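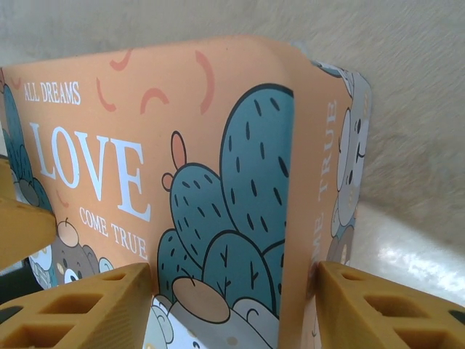 Caja de color melocotón con letras blancas: «ALL DREAMS», «LOVE», «COME TRUE».

Preguntas frecuentes sobre el Indicador de Consumo de Prendden

Última actualización: lunes, 1 de agosto de 2022

¿Qué es el Indicador de Consumo?
Es una encuesta mensual a hogares y comercios de Prendden sobre gasto corriente, compras previstas y percepción de los precios. La elabora el gabinete de estudios Rolland y se publica en esta página, siempre en abierto.

¿Qué significa el valor 100?
Es el nivel medio del año base. Una lectura por encima de 100 indica que los encuestados gastan o prevén gastar más que entonces; una por debajo, lo contrario. El valor no mide euros ni puede compararse directamente con el índice de precios.

¿A cuántas personas se pregunta?
La muestra mensual es de 500 hogares. Los comercios se consultan aparte, con un cuestionario más corto. En la última revisión de la serie se utilizaron 2.629 respuestas válidas, ya descontados los duplicados y los formularios incompletos.

¿Cómo se eligen los hogares?
Por sorteo dentro de cada distrito. Un hogar seleccionado permanece en la muestra dos trimestres y después sale. No se admiten inscripciones voluntarias.

¿Por qué ha cambiado un dato que ya estaba publicado?
La primera cifra es provisional. Se revisa cuando llegan las respuestas tardías de los comercios – sobre todo de los pequeños, que suelen contestar por correo postal – y cuando se recalculan los coeficientes estacionales. Las revisiones de hasta 2 puntos se incorporan sin aviso. Las mayores llevan una nota al pie de la tabla.

¿La serie está corregida de estacionalidad?
Hay dos versiones. La serie bruta recoge las respuestas tal como llegan; la ajustada descuenta el efecto de las rebajas, las vacaciones y la campaña de fin de año. Para comparar un mes con el anterior conviene usar la ajustada.

¿Se incluyen las compras por internet?
Sí, desde el cambio de cuestionario. Se anotan en el mes en que se paga el pedido, aunque la entrega sea posterior. Las devoluciones se restan en el mes del reembolso.

¿Qué gastos quedan fuera?
El alquiler, las cuotas hipotecarias, los impuestos y la compra de vivienda. Tampoco se cuentan las transferencias entre familiares.

¿Qué diferencia hay con el barómetro Mandar?
Mandar pregunta solo a empresas y se centra en pedidos y plantilla. Los dos indicadores pueden moverse en sentido distinto durante varios meses sin que haya un error en ninguno.

¿Dónde se descargan los datos?
En el portal Drivar, en formato de hoja de cálculo y de texto separado por comas. No hace falta registrarse. Los microdatos de hogares no se facilitan.

¿Habrá cambios en la metodología?
En noviembre se actualizarán las ponderaciones por tamaño de hogar. La serie anterior seguirá disponible, pero dejará de ampliarse.

¿Puedo reproducir las tablas?
Sí, citando la fuente y el mes de publicación. Si se modifica un gráfico, debe indicarse.

¿A quién dirijo una consulta técnica?
A Jannik Seidel, responsable de la serie, mediante el formulario de contacto. Las consultas de prensa se atienden por teléfono los días de publicación, por la mañana.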